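Renu Mathur has supplied artificial flowers to hotels and showrooms for 15 years, the last nine of them from a workshop in Handham. Most of her orders are for hydrangeas. We spoke on a Monday, in between two deliveries, about how stems are sorted and stored.

"A hydrangea is a bulky item," Mathur says. "The head takes up the space and the stem takes up the length. You plan the container for both."

Her stock arrives packed flat in cartons of 200. Each head is opened by hand, from the center outward, and the leaves are bent to an angle of her choosing. Leaves that slip off are kept. "A loose sprig goes back on a stem or goes into filler. We don't throw out green."

Sorting is done on a long table with a pale top, which she prefers for judging color. Blues cause the most trouble. Two batches under the same code can differ by a full shade, and the difference shows once they share a vase.

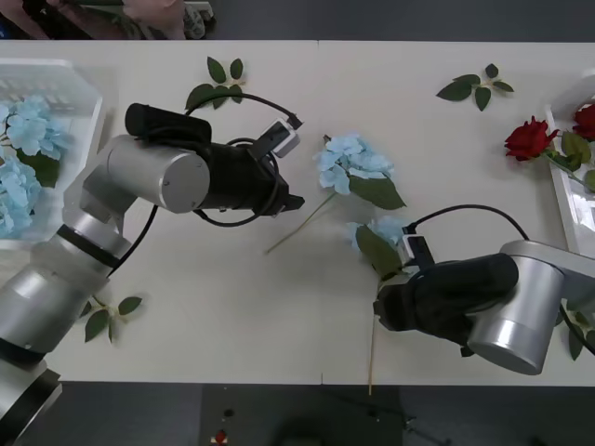

How do you clean a fabric hydrangea that has been on display?

"Cool air from a hair dryer, held at arm's length, then a soft brush. Water is the last resort, and you test it on the back of one petal first."

For storage Mathur uses open plastic baskets and stands the stems upright, heads above the rim. Lids crush the petals. Her colleague Graziella Ruggiero, who handles the Lulalier account, lays long stems flat in drawers instead, and the two have not settled the matter. "Flat is fine for a month," Mathur says. "After that the underside of the head stays flat too."

Stems are cut last, with wire cutters, after the vase has been measured. She leaves 2 inches spare and bends the extra into a hook at the base, which keeps the stem from turning. The June orders are already sorted by shade and waiting for their vases.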